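Tuesday update from the grasping corner! We finally have a number I like. Chie Ebihara and I trained the Grenlow policy on 421 hand-held gripper demos, no robot involved in the collecting at all, and then let it loose on the arm - 19 grasps out of 20 tries went fine. 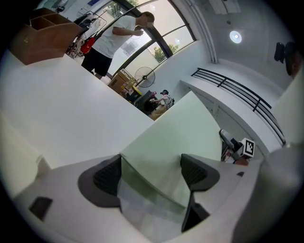
What I really wanted to know was how much the wide view matters. So we cropped the training video down to just the fingers and ran it all again, and wow, did it get worse (6 good grasps, ouch). My guess is that the big window and the railing way off past the finger pads help it keep its bearings. Crop test number two starts next week.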